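Towel folding from hand-held demos – does the 227 figure stand up?
Posted by pellow_k, June 19, 2023

Wrist view from the Tramora set, green towel, fingers open.
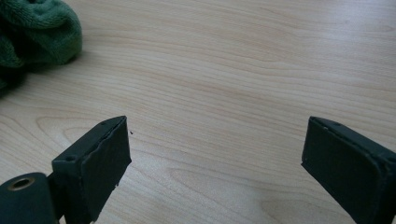 Replies (5)

marrowfat
They claim 227 demos match 1,000 done by teleop. Tested on what? I found 12 towels in the appendix, and every trial is on one pale table. Change the table and I'd expect it to fall over.

pellow_k
Two tables. Read the January update.

marrowfat
I did. Second table got 14 trials. I wouldn't buy a kettle on 14 trials.

Sioned Watkins
We tried the same recipe at Bimov. Grasping was fine, the second fold was poor. My doubt is the view: the towel is up in the corner there and most of what the policy gets is wood grain. How does it know which edge it's after?

otico_fan
It has history, it isn't working from single frames. And the pad on the left finger looks chewed at the corner, so I'd ask about wear before blaming the view.

Sioned Watkins
History helps if the towel was in view earlier – they don't report how often it was. Wear is a fair point, they don't mention that either.

marrowfat
So still no baseline with the same towels. I'll wait for the code.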